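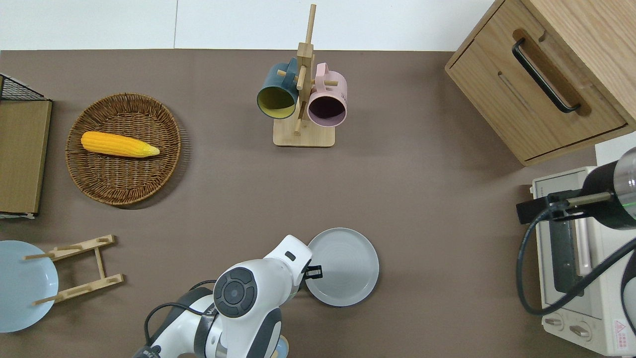

How Maize Grows

Maize is a grass. It belongs to the same plant family as wheat, rice, oats and the grass on a playing field. It is much taller than most of its relatives, and many kinds grow higher than an adult. In Britain the name "maize" is used for the plant and for the crop in the field. The part that people eat from the cob is usually called sweetcorn.

What is a cob?

A cob is the thick, hard stalk in the middle of an ear of maize. The kernels are fixed to it in rows. In everyday speech, people often use the word "cob" for the whole thing, kernels included.

Each kernel is a fruit with one seed inside it. The skin of the fruit and the coat of the seed are joined together so tightly that they cannot be peeled apart. Scientists call this kind of fruit a caryopsis (say "carry-OP-sis"). Grains of wheat and rice are built in the same way.

A kernel has three main parts:

The skin. This is the outer layer. It keeps water in and keeps mould and insects out. It is tough, and the human body cannot digest all of it.

The food store. This fills most of the kernel. It is made mainly of starch, with some protein. The young plant lives on it until it has leaves.

The germ. This is the tiny plant itself, with a root and a shoot already formed. It also holds most of the oil in the kernel.

From seed to stem

A maize seed will not start to grow in cold soil. Growers in cool countries therefore wait until spring is well under way. The seed takes in water and swells. The first root pushes out and grows downwards. The shoot then grows upwards inside a pointed cover, which protects it from grit and small stones.

Once the shoot reaches the light, the first leaf opens. From this point the plant can make its own sugar. It uses sunlight, water from the soil and a gas called carbon dioxide from the air. The process is called photosynthesis.

Maize is very good at photosynthesis in hot, bright weather. Most plants lose some of their carbon dioxide again in a wasteful side process. Maize has an extra step in its leaves that gathers the gas and holds it close to where it is needed. Sugar cane has this extra step too.

Later in the summer, thick roots may grow out of the stem just above the soil. They slope down into the ground like the ropes of a tent and help to stop the plant falling over in wind. They are called brace roots.

Two kinds of flower

A maize plant has two kinds of flower, and they are in different places.

The male flowers are at the top, in a branching tuft called the tassel. They make pollen, a fine yellow dust. One tassel can release millions of grains of it.

The female flowers are lower down, on the young ear, where a leaf joins the stem. The ear is wrapped in green leaves called the husk. A bundle of long, soft threads hangs out of the end of the husk. These threads are the silks.

Every silk leads to one possible kernel. The wind carries pollen from the tassels, and some of it lands on the silks. A grain of pollen then grows a very thin tube down the inside of the silk. When the tube reaches the bottom, the kernel can begin to form.

If a silk receives no pollen, its kernel does not grow and there is a gap in the row. This is why gardeners plant sweetcorn in a square block. In one long line, much of the pollen would blow away to the side.

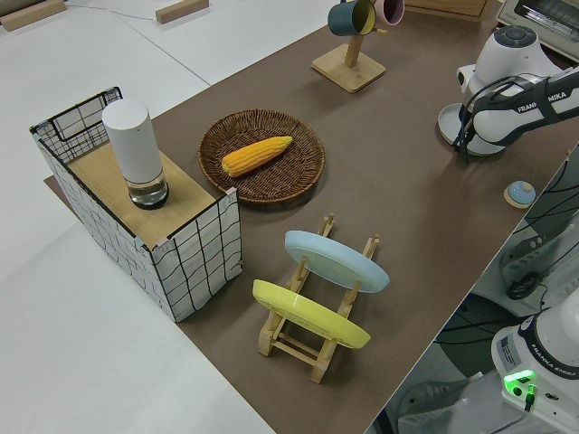 An ear of corn in a round woven tray. The kernels form rows.

Counting the rows

The number of rows on an ear is nearly always even. Early in its life, the ear makes small bumps in pairs around its surface. Each bump then splits into two flowers, but only one of the two usually survives. The rows stay in pairs, and pairs add up to an even number.

The total number of kernels varies a great deal. It depends on the variety, the weather, the soil and how much pollen arrived. The table gives results from a small school plot in Borville, where two varieties were grown side by side. Brorkar is a short, early variety. Charpentier is taller and ripens later.

Variety: Brorkar
Kernels on one ear: 300

Variety: Charpentier
Kernels on one ear: roughly 700

Variety: Charpentier, from the edge of the plot
Kernels on one ear: 99

The last ear had large bare patches. It grew on the side that faced the wind, where few tassels stood upwind of it.

Why sweetcorn is sweet

All maize plants send sugar to their kernels. In field maize, most of this sugar is quickly turned into starch, which does not taste sweet. In sweetcorn, a change in one or more genes slows this down, so more sugar stays in the kernel.

Sweetcorn is picked before it is fully ripe. At this stage the kernels are soft and full of a milky liquid. Growers test an ear by pressing a kernel with a thumbnail:

Clear, watery liquid – too early.
Milky liquid – ready to pick.
Thick paste – too late for eating fresh.

The kernels stay alive after picking and go on changing. Ordinary sweetcorn loses some of its sugar every day, and loses it faster in a warm room than in a fridge.

Why popcorn pops

Popcorn is another type of maize. Its kernels are small, with a very hard skin, and they are left to ripen and dry. A little water remains inside each one.

When the kernel is heated, this water tries to turn to steam. The skin holds it in, and the pressure rises. The starch inside becomes hot and soft. At last the skin breaks, the steam spreads out and the starch puffs up into foam. The foam cools and sets almost at once. A kernel with a cracked skin will not pop properly, as the steam leaks away too soon.

Something to try

You will need 3 dried maize seeds sold for planting, a clear jar, some kitchen paper and water. Ask an adult before you start. Do not eat the seeds, as some are coated with chemicals, and wash your hands after touching them.

1. Line the inside of the jar with folded kitchen paper.
2. Push the seeds between the paper and the glass, halfway up. Point each one a different way.
3. Wet the paper. Leave a little water in the bottom of the jar.
4. Stand the jar in a warm room and keep the paper damp.
5. Look at the seeds each morning and draw what you find.

Check which way the roots and the shoots are growing. Then turn the jar on its side for two days and draw them again.

Words to know

Germ: the young plant inside a seed.
Husk: the leaves wrapped around an ear.
Silk: a thread that carries pollen tubes to one kernel.
Starch: a food store made by plants from sugar.
Tassel: the male flowers at the top of a maize plant.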